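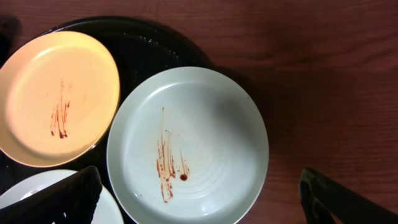 Page 9

Questions fréquentes : location de vaisselle Drilerier

Faut-il laver les assiettes avant le retour ?
Non. Videz les restes, nous lavons tout à Trirholm.

Quelle est la commande minimum ?
1000 pièces en mars, 795 le reste de l'année.
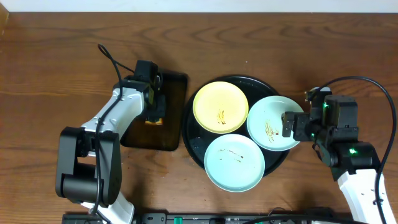
Comment ranger la vaisselle sale ?
Les caisses Esurside se remplissent par taille, couverts à part. Des traînées de sauce brune comme sur ces trois petites assiettes ne sont pas facturées. La casse l'est, à la pièce.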